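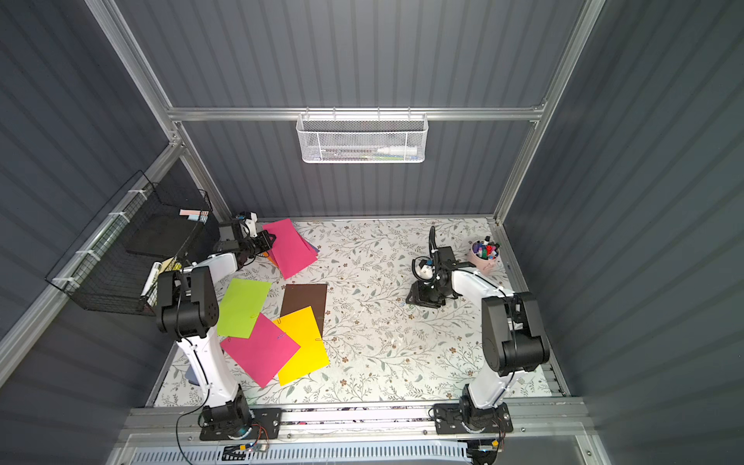 Page last changed: 2022-12-08

Rakiya Tamuno begins her morning with a cloth and a hex key. The cell she looks after at Tultmont in Edatham is called Lam, and its number on the maintenance list is 221. It has two arms on one front track, and the work these weeks is with sheets of coloured paper. I asked her if we could speak for half an hour about how such a cell is kept in order. We spoke for almost two hours, and during a part of it she was under the table.

"People ask me first about the software," she says. "I am happy to talk about the software, but most of my hours go to bolts and cables. If the base of an arm has moved by one millimetre, the software will be wrong all day and it will not know it."

Each arm stands on its own black mounting plate, and the plates are bolted to the aluminium track at the front. The cell was built in February, and in the first version the plates were held with two bolts each. This was enough for the slow tests. When the arms began to move faster, the left plate crept along its slot. Rakiya found it only when the left arm started to take paper a little beside the place where the corner was.

"I looked for the fault in the gripper for three days. I changed the finger pads, I changed the camera cable, I calibrated again and again. Then Damilola put his hand on the base while the arm was moving and he said, 'Your base is walking.' I was angry for a minute and after that very grateful."

Damilola Garba works in the workshop on the same floor. The plates now have four bolts each, and across every bolt head there is a line of paint marker that continues onto the plate. When the line is broken, the bolt has turned. Rakiya looks at the lines each morning before she gives power to the arms. She tightens always in the same order, crosswise, and she writes it in the notebook also when there was nothing to tighten.

I ask her what comes after the bolts.

"The cables. I move each arm by hand, without power, through all the positions where it will work, and I watch only the cable. I don't watch the arm. You want a loop that is big enough for the wrist to turn fully, and small enough that it does not touch the table and pull the paper. On the right arm it took me long to find the length. For some time I had it too short, and the connector at the camera became loose, so the picture was lost for half a second and came back. A fault like this is the worst kind. If it is lost completely, you see it immediately."

She keeps one spare cable of each type, already measured, with a mark where the first tie must sit. To replace a gripper cable takes her twenty minutes. The first time she did it, she says, she needed an afternoon, and she had to cut all the ties twice.

The cameras on the grippers are small, and they need more care than their size suggests. Paper makes dust. It is very fine and one does not notice it on the table, but on a lens it makes a soft grey spot, and a pale sheet on a pale table is then difficult to find. She cleans the lenses with a dry lens tissue before each session. She does not use spray anywhere inside the cell. After cleaning she takes one test picture from each camera and compares it with a picture that was saved when the cameras were newly fitted.

"You must not press," she says. "The camera is held by two very small screws. If you press, you have cleaned the lens and you have also changed the angle, and now you can do the hand-eye calibration again. I have done this to myself more than once."

The walls of Lam are dark grey ribbed panels, set in a skeleton of aluminium profile, and the two side walls open outwards. I wanted to know if this shape was planned. She laughs and says that Kelechi Okeke, who drew the cell, had straight walls in the first drawing, and the elbow of the right arm would have struck the panel in several poses. He turned the sides outwards on paper and the problem was smaller.

"Smaller, it is not gone. The elbow on the right still comes near to the wall. So there is a limit in the software, and I test the limit every Thursday. I send the arm slowly towards the wall and it must stop before. If it does not stop, I have my hand on the button."

The dark colour was chosen for the light. A white wall threw reflections on the table and the cameras adjusted themselves to it all the time. With the grey, the exposure can be fixed, and she has not touched that setting for months.

On the other hand the table is anything but plain. Its surface is white, with thin green branches and small brown flowers printed on it, and I must admit that I had expected something more technical. Rakiya is used to this remark.

"With a plain table everything is easy, and then you go to another table and nothing works. So we change the surface from time to time, and this one has leaves. For me as the maintenance person it has one difficulty, that I cannot see a small screw if it falls there. I put a tray under my hands now when I open a gripper. I lost one screw in the flowers and I found it with my sleeve."

When a surface is changed, it must lie completely flat. She begins at the back edge, smooths towards the front with her forearm, and then lets one gripper go down slowly in five places until the fingers just touch. If the five heights are not nearly the same, there is a fold or some air, and she starts again. She says that she would like to skip this step on a busy day and that she has learned not to do it.

The height is important for paper more than for most things. A gripper that stops too high closes on nothing. A gripper that goes too low pushes its fingers into the table, and the motor in the gripper becomes warm. Rakiya shows me with her own finger and thumb how the fingers should arrive at a corner, almost flat, with one of them sliding a little before they close. Sheets that lie on top of each other are harder again, and a paper clip on a sheet changes the way it lifts. She checks the finger pads with her thumbnail every 200 hours. At 500 hours she changes them, whether they look worn or not.

"At first I changed them by looking. But I looked differently on Monday than I looked on Friday. Now it is a number, and I don't discuss with the number."

The joints are a longer matter. The maker of the arms gives 2,000 hours before the gears in the elbow should be opened, and Lam has not come there yet. At Jaltthorpe, where Tultmont has an older cell, it has been done already, and Tamunoemi Effiong, who did it, wrote down all that went wrong. Rakiya has the paper in a plastic sleeve. The most useful line, in her opinion, is the one which says to photograph the order of the washers before the cover is fully off.

She listens to the joints, too. Once a week she runs each one alone, slowly, from end to end, with the door of the room closed. A healthy elbow has an even sound. In the summer the left one got a small click at one point of its travel, and she was prepared for a bad gear. It was a cover screw that had come half out and was touching the housing once per turn.

I ask about the baskets, and here she becomes almost strict. There are two of them inside the enclosure, a white one hanging on the rail at the back and a black one fastened on the left side with zip ties. In the black one she has her sticky notes and a marker. The pen cup stands in the back right corner of the table.

"Things must have one place, and the place must be fixed. The zip ties are for that. Before, the basket was hung with hooks, and each time somebody took out a pad it was hanging in a new way. Then one day the arm comes back and there is a basket where there was no basket yesterday."

The notes have a simple system. Pink is for something that must be repaired before the next session, blue is for something that can wait. She sticks them on the cover of the notebook and they are taken off only by the person who did the work. When I visited, there was one blue note. It said that the left cable at the base, where it goes down over the front edge, should get a piece of soft sleeve against rubbing.

"It is not damaged. I ran it between my fingers this morning. But I see where it would be damaged."

The small electronics near the bases are the part she likes least. They are open, and they sit low at the front, exactly where a person leans. In April a sleeve button caught one of the wires near the left base and pulled it out of its socket, and that cost them a day, mostly for finding out which wire it was. Since that day each wire has been written in a table with its colour and its position, and she asked Kelechi for a small cover. He has printed two, and neither fitted. A third one is on his desk.

Before I leave, I ask what she would tell to a person who takes over a cell like this one. She thinks for a while and wipes the hex key.

"Read the notebook from the first page, also the boring days. Then take one arm, with the power off, and move it for an hour with your hands. You will learn how heavy it feels when it is well. Later, when it feels different, you will notice."

The next session was at two o'clock. She put the key back on its hook, looked once more along the paint marks on the left plate, and asked me to step away from the front edge.

*Text: Kayode Garba. Rakiya Tamuno has read the quotations and corrected two of them.*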